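The Battery Door Is Where Robots Fail, and We Should Say So
Opinion, by Candela Cuesta
14 Dec 2023

In September a two-arm robot at the Bremthorpe test hall cracked a AA cell open. It was running the toy service task: take a toy car, turn it over, open the battery compartment, swap the cells, close it. The Cudent controller had the cell in at an angle, read the resistance as the spring contact, and kept pushing. The can split at the seam and leaked over the gripper pads. The stop button was pressed late because the operator was watching the other arm.

The cell was alkaline and small, so the damage was a set of pads and a toy. The incident report runs to less than a page. It lists the cause as "misaligned insertion" and the fix as a lower force limit. I think both entries are wrong, or at least too small, and I think our field writes too many reports like that one.

I spent nine years repairing small appliances before I moved to robot evaluation. Anyone who has done bench work knows that a battery compartment is an awkward thing. The screw is tiny and often sunk in a deep hole. The door has a tab that snaps if you pry from the wrong side. The spring pushes back, and a cell that is slightly off feels almost the same as one that is going in properly. People learn to tell the two apart with their fingertips, and they learn it by getting it wrong on cheap things.

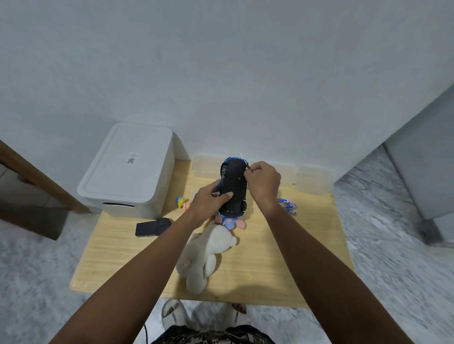 Why did the robot keep pushing when the cell was crooked?
Its only measure of success was depth. The controller was told the cell should travel a set distance, and when it stopped short, the program added force until it reached the limit.

That is a design decision. Somebody chose depth over angle because depth is easy to measure at the wrist. The Trovholm wrist sensor on that arm is good at force along one line and poor at small twists. A crooked cell shows up mainly as a twist. So the robot was working with the part of the signal that could not warn it, and the limit was set high enough to get through stiff springs.

Lowering the limit does help. After the change, the team ran the task 900 times and had no more split cells. They also had 70 runs where the robot gave up on a toy with nothing wrong except a stiff spring. Those were logged as "incomplete" and left out of the safety summary. I would have kept them in. A robot that stops halfway leaves an open toy with a loose cell and a loose screw on the table, and if that table is in a house with small children, a loose screw is a hazard of its own.

There is a second problem, and it has to do with what the robot learned from. The training set for this task was recorded from people doing the work by hand. I have been through a good part of it. The people are competent and the recordings are clear. What they mostly lack is trouble. When a person fumbled a screw or put a cell in backward, the clip was marked as failed and dropped before training. Out of 700 clips collected, 18 showed a cell being taken back out and reseated, and none of those made it into the final set.

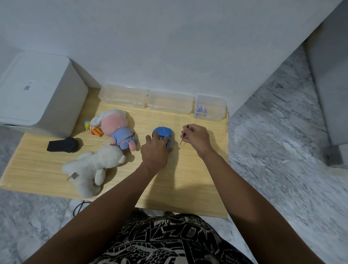 Should failed attempts be kept in the training data?
Keep them, with a label that says where the trouble began and what the person did next. A robot that has never been shown a recovery has nothing to copy when it needs one.

The usual objection is that bad clips teach bad habits. That can happen if they are mixed in with no labels. It is an argument for doing the labeling, and labeling costs money, so it gets put off. I have heard the same people who call it too expensive approve a third gripper redesign.

Msimang, the contractor that wrote the test plan, took a different view from mine. Their position is that the robot should simply not handle cells at all until the wrist sensors improve. I respect that more than the lower force limit. It is at least a clear rule that an operator can follow. But the sensors have been about to improve for as long as I have been doing this, and in the meantime the machines are being shown to care homes and repair shops as ready for light household work. Battery changes are light household work – probably the first thing a customer will ask for.

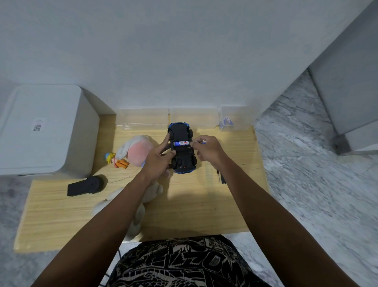 My own request is modest. Write the report so that the next team can use it. Say what the sensor could see and what it could not. Count the runs where the robot gave up, and say what state it left the toy in. Put the operator's position in the report too, and if one person can't watch both arms, slow one arm down or add a second person.

I would also stop the arm on a stalled insertion every time, back the cell out, and try again from the start. It is slower. The Bremthorpe team tells me it would add more than a minute to the task, and that the demo would look bad. I have watched the demo, and I would rather sit through the extra minute.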